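Company News | Furniture & Tableware

Omau Adds White Work Table and Teal-Green Plate to Its Shared Spaces Range

Dec 6, 2025 – Omau, a supplier of furniture and tableware for offices, libraries and community rooms, today added two items to its Shared Spaces range: the Pomwood table, a white rectangular table meant for both work and meals, and the Jandlow plate, a shallow round plate in a glossy teal green. Both can be ordered now through the company's sales office and will ship in the new year.

The two items were planned together. Many of Omau's customers no longer keep a separate lunch room, and people eat at the same tables they use for meetings, classes and desk work. The company asked customers in November what they needed for these rooms and received 71 replies. The most common request was for a table that could be moved by two people and wiped down quickly after lunch. The second was for plates that did not look like they came from a cafeteria.

"We kept hearing about the same kind of room," said Auður Þrastardóttir, head of product at Omau. "There is a meeting at ten, lunch at noon and a class at two, and it all happens on the same tables. Customers wanted fewer things in the room, and they wanted the things they kept to be easy to clean."

The Pomwood table has a plain white top and comes in three lengths. All of them are the same height and depth, so tables bought at different times can be used in one row. They can also be set at an angle to each other in rooms where a straight row would block a door or a window. Omau sells the table with a choice of leg finishes, and replacement legs can be bought separately.

The Jandlow plate has a raised edge that keeps crumbs and small spills off the table. It is flat enough to hold a sandwich or a slice of cake, and it can also go under a bottle or a glass during a meeting. The plate is sold in boxes of four. Teal green is the only color for now – a second color is being tested and may be added later.

Norðdahl, a shared office with 33 desks, was the first customer to use both products. It replaced the tables in its main room last month and put the plates in the kitchen cupboard for members to use.

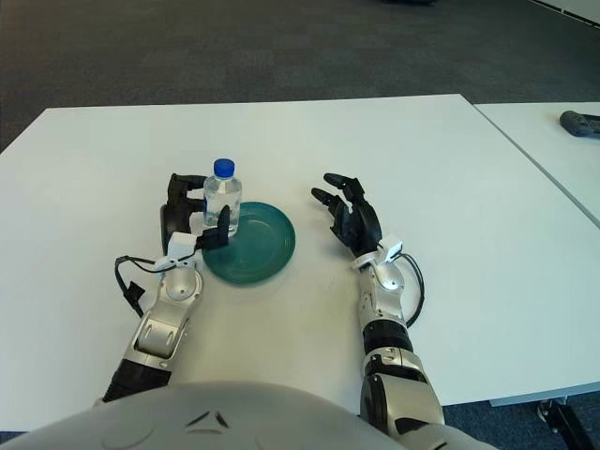
"Our old tables were dark, and every crumb showed," said Auður Juhl, who manages the space at Norðdahl. "The new ones make the room brighter. People take a plate with them when they sit down, even if they only have a bottle of water, and the tables need less wiping at the end of the day."

Juhl said the members had one complaint in the first weeks, about the number of plates. The office ordered more boxes and has asked people to bring them back to the kitchen before they leave.

Omau will take back old tables from customers who order the Pomwood table in quantity. Tables in good condition will be cleaned and offered to local clubs and schools. Customers who want to use this service should say so when they place the order – pickups cannot be added after the delivery date is set.

Sample plates are available to business customers on request. The Pomwood table can be seen at the Omau showroom during normal opening hours, and floor plans for common room sizes can be requested from the sales office.

About Omau
Omau supplies tables, seating, storage and tableware for rooms used by more than one group. The company sells directly to offices, libraries, schools and community centers.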